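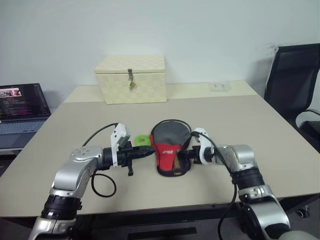
Storage box with lid closed and padlock on the hasp.

4. Setting up your reader and getting books onto it

Covers the Dormont 5 and the Dormont 5 Lite. If you have the older Dormont (the one with page buttons down both sides) the menus are in a different order but most of this still applies. Kids' model has its own sheet in the carton.

4.1 Before you start

You need: the reader, the cable it came with, your wi-fi password, an email address you can get into right now. The code gets sent to that address and it runs out after 11 minutes.

Charge first. Small light on the bottom edge goes from orange to white when full. A flat reader can take a while to show anything at all, so leave it plugged in and don't keep pressing the button.

Note: a phone charger is fine. Fast chargers are fine too, it just won't charge any faster.

4.2 First switch-on

1. Hold the power button until the logo shows, then let go.
2. Pick your language. English (UK) is near the bottom of the list, not next to the other English.
3. Choose your wi-fi network and type the password. Capitals matter.
4. Let it look for updates. Screen will flash black and white a few times - normal for this kind of screen.
5. When it restarts, tap Sign in, or Create account if you're new.
6. Type in the code from your email. No spaces.
7. Set the time zone. Loans are timed by it, so get it right.

CAUTION: do not unplug or switch off during the update in step 4. If it stops halfway see 4.8.

4.3 Buying from the Stoton shop

Stoton is the shop built into the reader. You can also buy on the Stoton website and the book comes over next time you sync.

1. From Home tap Shop.
2. Search by title or author. Searching by ISBN works on the website only.
3. Tap the cover, then Sample or Buy.
4. First purchase asks for card details and a billing address. Fill these in on the website if you can, the on-screen keyboard is slow.
5. Back to Home. The book shows with a grey arrow until it has downloaded.

Bought the wrong one? Returns are under Account > Orders, as long as you haven't read past the first tenth. After that the return button goes away.

Note: samples don't turn into the full book. You get a second copy and have to delete the sample yourself. Your place isn't carried over eitehr.

4.4 Borrowing from the library

Durncombe Libraries and most other councils lend through the Ekanayake app, which is already on the reader.

1. Home > More > Library loans.
2. Choose your library from the list. Type the first few letters, it's a long list.
3. Enter your card number and PIN. Number is on the back of the card under the barcode.
4. Tap Borrow, or Reserve if all copies are out.
5. Sync.

Loans go back on their own at the end of the period. No fines. Want to return one early, hold your finger on the cover and choose Return now. If you only choose Remove, it comes off the reader but still counts against your loan limit.

A few libraries still need you to download on a computer and copy across. If yours isn't in the list, it's probably one of those - go to 4.5.

4.5 Copying your own files from a computer

Works with EPUB, PDF and plain text. Comics in CBZ open but are slow on the Lite.

1. Plug the reader into the computer. Use the supplied cable, some cheap ones only charge.
2. Tap Connect on the reader. It then shows up on the computer like a memory stick.
3. Open the folder called Books.
4. Drag your files in. Sub-folders are fine, the reader ignores the names and puts everything in one list.
5. Eject properly on the computer. Wait for the message, then pull the cable.

CAUTION: leave the folder called .system alone. Deleting it wipes your notes and bookmarks and we can't get them back.

Space: the 5 Lite holds some 700 ordinary novels, the 5 holds 3,222. Picture-heavy PDFs take up far more so expect fewer.

4.6 Text size and light

1. Open any book, tap the middle of the page.
2. Tap Aa.
3. Slide for size, line spacing and margins. Changes show behind the menu.
4. Sun symbol is for brightness. On the 5 only, the second slider makes the light warmer.
5. Tap the page to close.

PDFs don't have the Aa menu. Pinch to zoom, or turn on Crop margins which helps a bit.

4.7 Locking the reader

Settings > Privacy > Screen PIN. Four digits. Write it down somewhere. Forget it and the only way in is a full reset, which takes off anything you copied over yourself. Shop purchases come back when you sign in again.

4.8 If something goes wrong

Frozen page: hold the power button until the screen goes blank, then press again.

Update stopped halfway: plug in, leave for an hour, then do the same as above. Don't start with a reset.

Book won't open: delete it, sync, download again. If it's a library loan check it hasn't run out.

Won't join wi-fi: the 5 Lite only sees 2.4GHz networks. Check your router has that turned on.

Faint ghost of the last page: Settings > Display > Refresh every page. Uses a bit more battery.

Computer can't see the reader: different cable first, then a diffrent socket. Then restart both.

Section 5 has covers, page-turn settings and the sleep screen.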